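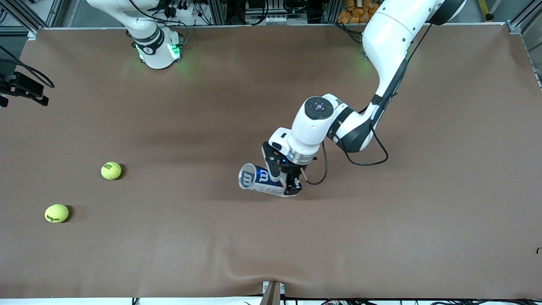 The Heywood Open Day is a public event held by the Hurau robotics workshop in Stitham, where visitors can watch two-armed robots handle ordinary household and sporting goods. It was first held on 20 Sep 2022 and drew 200 people, a splendid turnout for a small town (the hall had been booked for far fewer!).

Background

The idea came from Canan Bayram, an engineer at the workshop, who had spent most of August teaching a pair of white arms to work together over a paper- or cloth-topped bench. Ryan Sedgwick arranged the public sessions, and Carol Tapley wrote the visitor guide.

Demonstrations

The best-loved demonstration is the tennis ball task, in which the arms work with loose balls and the can they are sold in. It looks simple and is wonderfully hard – a ball rolls away at the slightest nudge, and a round can gives a two-fingered gripper very little to hold. One arm takes the can near an end and tilts it on its side above the table. Each session lasts 13 minutes, with questions afterwards.

Visitors may also try steering an arm themselves under the eye of Trevor Penrose. Children are especially quick at it.

Reception

Sheila Tunstall, writing in the Drarnum newsletter, called the tennis ball task "the most gripping thing in Stitham". Three local schools have since asked for sessions of their own.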